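The Ferry to Hirnton

The ferry to Hirnton left at six in the morning, and she was on the dock by five. The ticket window was shut. A man in a rain jacket was coiling hose beside the bait shop, and he told her she could pay on board.

She had one suitcase and the box with the clock in it. The clock had been her aunt's. It had stood on a shelf in the kitchen in Nyaga for as long as she could remember, and it ran slow, so that everyone in the house added 12 minutes without thinking. When she moved away to school she kept adding them and was early for everything.

The crossing took most of the morning. She sat inside, near the heater, with the box on her knees. The coffee came from a machine and tasted of soup. Out the window the water was gray and then green, and after a while there was land again, low and dark, with a row of fuel tanks at one end.

She had not been back to the island in 21 years. The letter from the lawyer said that the house was hers and that the roof needed work. It said the power had been turned off in August. It gave the name of the company that had the keys, Zutolus, and an address above the hardware store.

The stairs up to the office smelled of paint. A young woman at the front desk asked her to sign in 2 places and went into the back to look for the envelope. It was a long wait. There was one chair, and on the table next to it were a bowl of mints and a stack of old magazines.

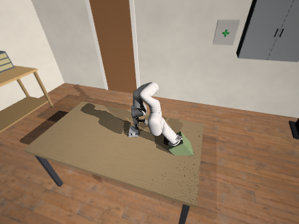
A robot arm and a green block on a wooden table, computer rendering.

The young woman came out with the envelope. Inside were a front door key, a smaller key with no label, and a bill for 80 dollars.

"What's the little one for?" she asked.

"It was in there when we got it," the young woman said.

She paid the bill and walked up the hill. The road had been paved since she left, but it still bent around the big rock by the church. The house was smaller than she had expected, and somebody had cut the grass. The front door stuck at the bottom. She pushed it with her hip, the way her aunt used to, and it opened.

It was cold inside and the curtains were drawn. She opened them. She tried the small key in the desk, then in the pantry, then in the trunk at the foot of the bed, and it fit none of them. In the kitchen the wallpaper over the shelf was darker in one spot, in the shape of the clock.

She took the clock out of the box, set it on the shelf and turned it around to wind it. There was a little door in the back that she had never paid attention to. The key went in and turned easily. Inside were a folded ferry schedule, many years out of date, and a dime.

She read the schedule through, both sides. Then she wound the clock and set it by her phone, and went to see about the roof.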